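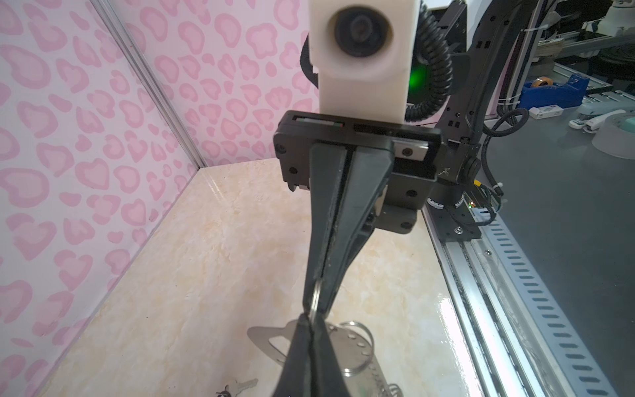
*Black two-finger gripper with a thin silver metal ring held between the fingertips*

**Prultedance** is a puzzle adventure video game developed and published by the independent studio Stuvasis. It was designed by Trefor Parri, who also wrote the story and most of the dialogue. The game takes place in 1839 in the harbor town of Otton, where the player takes the role of a young clock repairer who must find the missing parts of the town clock before the winter market. It can be played alone or by 2 players on the same screen.

## Gameplay

The game is shown from a side view and is divided into 16 chapters. Each chapter happens in one part of Otton, for example the fish hall, the rope yard or the school. The player walks, climbs, carries small objects and speaks with the people of the town. There is no combat, and the main character cannot die. When a puzzle is done wrong, the objects go back to their first places after a short time.

Most puzzles are built on time. Every person in the town follows a daily plan, and the player can move the hour forward by winding a pocket watch. The hour cannot be moved backward, so a missed meeting has to wait until the next game day. The watch has a limited spring, and it must be wound again at one of the seven benches which are placed in the town. The benches also work as save points.

In the mode for two players, the second player controls Cadwaladr, an old ferryman. He walks slower than the repairer but can lift heavy things and open the water gates. Some rooms in the later chapters are only available in this mode – they hold extra letters and drawings, and are not needed for the ending.

## Plot

The clock of Otton has stopped in December, and the town council has already paid a workshop from another county to replace it. The repairer believes that the old clock can still be saved. While looking for the lost wheels, she learns that they were not stolen but given away one by one by her former teacher, as payment for his debts.

The people who received the wheels have found other uses for them. The baker uses one as a weight on his scale, and a widow keeps another as a memory of her husband. In each case the player may ask for the wheel, trade something for it, or leave it. The ending depends on how many wheels are brought back, and on which ones.

## Development

Parri made the first version as a short text game with only four rooms. The winding watch was part of it already, but it could move the hour in both directions. According to Parri, players of this version tried every door at every hour and stopped reading the conversations, and for this reason the backward movement was removed.
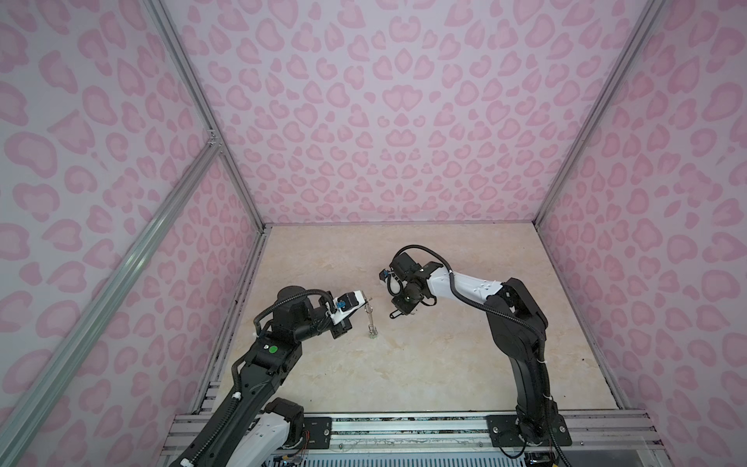 Work on the full game began after Stuvasis decided to stop an unfinished racing project. The backgrounds were drawn by hand on paper and colored later on the computer. The daily plans of the townspeople were at first kept in one large table, which became difficult to change when new chapters were added. The team then wrote a small tool that could play a complete game day in less than a minute and show where two people needed the same chair or the same door.

## Release and updates

The game was sold first without the mode for two players, which came later in a free update. The same update added larger text, a setting for left-handed controls and a journal that lists the known daily plans. A second update corrected an error in the ninth chapter – the school door could stay locked if the player wound the watch during the lesson.

## Reception

Reviewers wrote well of the drawings and of the conversations with the townspeople. The waiting time after a missed meeting was criticized by several of them, mostly in the chapters before the journal becomes useful. Opinions on the final chapter were divided, as it contains almost no puzzles and has to be played without the watch.

## See also

* Adventure game
* Local cooperative play
* Time in video games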